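Grernix Home Workshop Club, minutes, April meeting
Start 2:10. Last minutes ok'd, one typo fixed.

Shelving: the Tadel paint is peeling on the hall bookcase again. Sand back, prime, two coats. Wait overnight between coats this time. Offcuts to go in the bin by the door, not behind it.

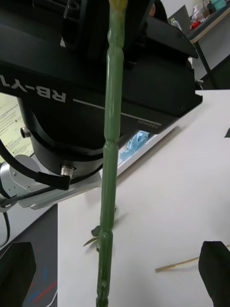 Green stem with a few small leaves.

Curtain rods: Fesasis quote came in for 14 brackets. Too high. Ask Daza for a price before we order anyting. Old rods can be cut down for the side windows, hacksaw needs a new blade.

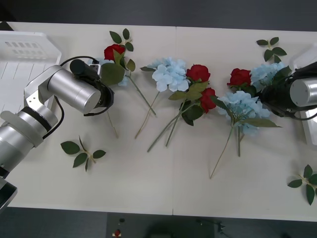
Minutes by the club secretary

Porch bench: slats sound, legs not. Agreed to replace both back legs and keep the rest. Stain color still open, walnut or plain oil. Vote next time. Cushion fabric put off untill the bench is done.

Sander loans: 2 weeks max, sign the sheet. Return with the dust bag emptied. 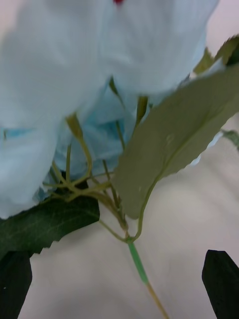
A member asked whether two weeks was enough for anyone doing a whole floor, and wanted an extra week if no one else is waiting. Agreed, ask first.

Next meeting May, same room. Bring bench stain samples. Closed 4:00.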